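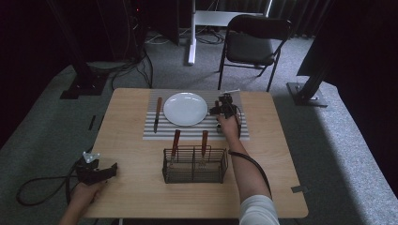
Table setting with a pair of hand-held grippers at Skarkby.

SKARKBY OPENS UP ITS GRIPPER UPKEEP ROUTINE

September 29, 2019 - Skarkby is delighted to publish the full set-up and maintenance routine for Pascual, its two-handed gripper station, free for any workshop or college lab to use and adapt.

Pascual pairs two cabled hand-held grippers with an ordinary table, and the new guide covers the lot: cable routing, finger alignment, pad replacement and the checks done before each session. It runs to 83 steps, most of them very short, and grew out of notes the crew began keeping in March.

"I love this part of the job," said Milagros Barredo, who looks after the station. "You fit a fresh pair of pads, close the fingers, and they meet dead square. It's a tiny thing but it makes my whole morning!"

Finger alignment gets the longest chapter. The fingers are opened over a bare stretch of tabletop and compared side by side, pad face to pad face, before any fastener is touched.

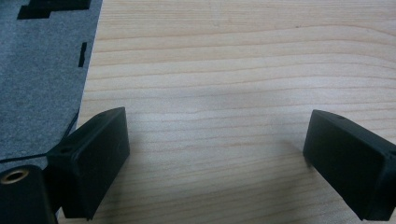 Pads are checked every 1000 grasps and replaced at roughly 3000, sooner if an edge has started to lift. Cables are followed by hand from gripper to plug, with any kinks logged - a habit borrowed from the Brirkow workshop, where Angelica Estrella organised the first trial of the guide with nine technicians.

"They sent back pages of comments and we used nearly all of them," said Estrella. "The colour-coded fastener chart was their idea, and it's a beauty."

A companion guide for Skendosum, the single-gripper version, is being written now. Printed copies of the Pascual guide can be requested from the Skarkby front office.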